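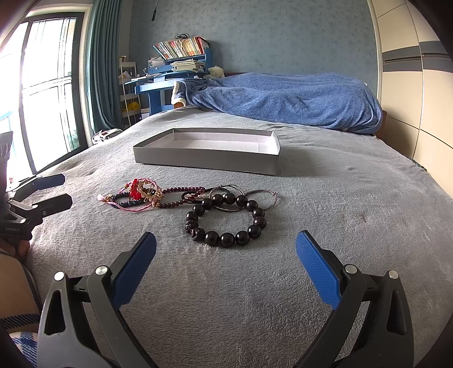

Winter swap is back, second half of November, same hall on Koller Street in Nakville. Doors at 6, tables out before that if you can spare an hour. Last year we took in 257 pieces and most of them found a new home, so lets beat it. Clothes, scarves, belts, books, small kitchen stuff. Jewelry too, and please sort it at home first. Spread it out on the bed, the big beaded bracelets away from the thin cord ones, and untangle what you can. Cords and little beads in one knot take ages at the table and we had a line out the door last time.

How it works, for new people. Bring up to 2 bags. You get a ticket per item, trade tickets for whatever you like. No money, no holding things back for your sister. Leftovers go to the Pralent shelter shop, they pick up the same night.

Not wanted: shoes with worn soles, pillows, anything electric. We had a toaster. Please no more toasters.

Dilek Ertürk is doing the mending corner again, buttons and hems only, bring your own thread if the color matters. Joaquim Guerreiro has the sign up sheet for set up and clean up. Still need people for clean up, still need someone with a van, and two more clothes racks would be great. The one that fell over is not comming back.

Parking: NOT behind the bakery. They were nice about it once. Use the lot on Zusel Road, it's a five minute walk, or take the bus.

Soup and bread from 7, pay what you want, bring a mug. Kids welcome, there's a book table for them near the stage.

Dropping off early? Hall is open mornings that whole week, leave bags inside the side door with your name on. Not on the steps, it rains.

Oh and hangers. We are 100 short. Any kind.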